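# 第四讲讲义：饮料瓶的收拾与分类

课程用教材：Huvow 家务整理入门，第二单元
本讲需要准备：空瓶两三个，有饮料的瓶一个，抹布一块，20 升的袋子一个

## 一、为什么单独讲瓶子

上一讲我们讲了餐具。有同学课后写信问我，瓶子不是很简单吗，喝完扔掉就可以，为什么要用一讲的时间。我的看法是，瓶子虽然简单，但是它在家里出现的次数很多，而且一个瓶子常常不是一种材料。瓶身是一种，瓶盖是一种，外面的标签又是一种。如果收拾的时候不分开，后面的人就要再做一次。

我刚来这个城市的时候，把瓶子连盖子一起放进袋子，袋子鼓得很大，可是里面大部分是空气。后来邻居教我先开盖，再压扁，同样的袋子可以放多一倍还不止。所以本讲的顺序就是按照这个经验来写的。

## 二、先看桌面，再动手

请大家养成一个习惯：动手以前，先把桌上的瓶子看一遍，在心里分成两组。

- **空的**：可以马上处理。
- **还有饮料的**：先不要和空的放在一起，要决定是继续喝、倒掉，还是盖好放进冰箱。

空瓶很轻，手碰到就容易倒，倒了以后会滚到桌边。有饮料的瓶比较重，如果没有盖紧，倒了就要擦桌子。因此我建议先把有饮料的瓶拿稳，放到一边，再去收空瓶。透明的瓶子在浅色桌面上不太显眼，尤其是躺着的时候，请从侧面再看一次。

瓶盖也要注意。小的瓶盖常常单独留在桌上，颜色鲜艳的容易找到，透明或者白色的就容易漏掉。 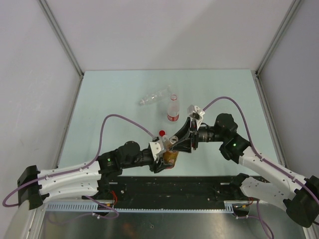

练习的时候，我要求大家每次只拿一个瓶子。有的同学喜欢一只手抓两个瓶口，这样做快一点，可是初学的时候容易掉。

## 三、开盖的方法

1. 把瓶子立在桌上，不要悬空。
2. 一只手扶瓶身的下半部分，力气不要太大。软的瓶子如果用力捏，开盖的时候饮料会冲出来。
3. 另一只手拿住瓶盖，按逆时针方向转。
4. 盖子取下来以后，口朝上放在桌上，或者直接放进小盒。

如果瓶身有水，手会滑，先用抹布擦干。碳酸饮料要分两次转：第一次转一点点，听到气的声音就停，等一会儿再全部打开。

有些瓶子打开以后，瓶口下面会留着一个小环。这个环要不要取下来，各个地方规定不同。Mackay 路收集点贴出来的说明是可以留着，Pirkirden 那边的说明是请取下。请大家看自己住的楼里的通知，不要只听我的。

## 四、倒空、冲洗、压扁

**倒空。** 把瓶子斜着拿，让空气可以进去，这样水流得比较平稳。完全倒过来的话，会一下一下地往外冲，水槽旁边都会湿。

**冲洗。** 放 100 毫升的清水，盖上盖子摇几下，倒掉。茶和水的瓶子一次就够了。果汁和甜的饮料要两次，夏天不洗干净会引来小虫。

**撕标签。** 找到标签上的虚线，从上往下撕。没有虚线的，可以用指甲从接缝的地方开始。印在瓶身上的不用管。

**压扁。** 先确认盖子已经拿掉。把瓶子放倒，用手掌从中间压下去，然后从底部往瓶口的方向推。有横纹的瓶身比较好压，底部很硬，不需要勉强压平。

## 五、放在哪里

我家里用的是 Pustirex 的收纳架，上层放小盒，下层挂袋子。小盒只放瓶盖，满了再倒。这个架子不是必须要买，用旧纸箱也一样。请注意箱子的高度，450 毫米左右的空间就能让袋子立住，太低的话袋口会塌下来。

摆放的位置最好离水槽近。如果要走过整个厨房，洗过的瓶子会一路滴水，家里的人慢慢也就不愿意做了。

## 六、容易出错的地方

- 盖着盖子压瓶子。盖子有可能弹出去，请一定不要这样做。
- 把没喝完的瓶子当作空瓶放进袋子。深色的瓶子看不清楚，要拿起来试一下重量。
- 把瓶子收好了，桌子没有擦。甜的饮料干了以后很黏，用温水湿过的抹布擦两遍。
- 玻璃瓶混在塑料瓶里面。玻璃瓶请另外用一个硬的箱子。

## 七、课后作业

请用一个星期的时间，记录自己家里每天收拾的瓶子。表格分三列：瓶子的种类、有没有冲洗、盖子放在哪里。不需要写得很漂亮，手写拍下来也可以。

另外请想一个问题：如果家里有小孩，或者有手力气不够的老人，上面的步骤应该怎么改？写 299 字以内，下次上课前交。

下一讲讲玻璃瓶和罐子，请带一副厚一点的手套。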